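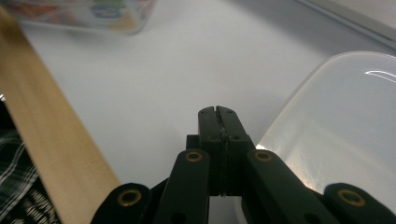
Jakunetti is looking for 16 friendly people to spend a morning with us in June, helping us compare two sets of fingertips for our hand-held grippers, the plain black ones and the fuzzy padded ones. No experience needed, and if you've ever packed a school lunch you'll be right at home!

## What you'll be doing

- Picking up and passing everyday kitchen things with both kinds of tip, and telling us which you favour (and grumbling is very welcome).
- Working with a gripper in each hand on lidded food containers, which takes a bit of getting used to.
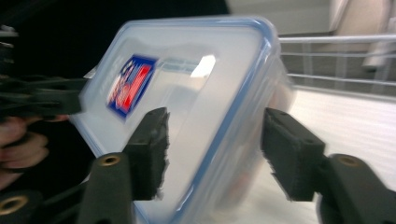 ## Who can join

Anyone 18 or over who can stand for 2 hours, with a tea break partway through. You'll receive a $300 honorarium, paid on the day. Drop a note to the Makotwood front desk with your name and the mornings that suit you.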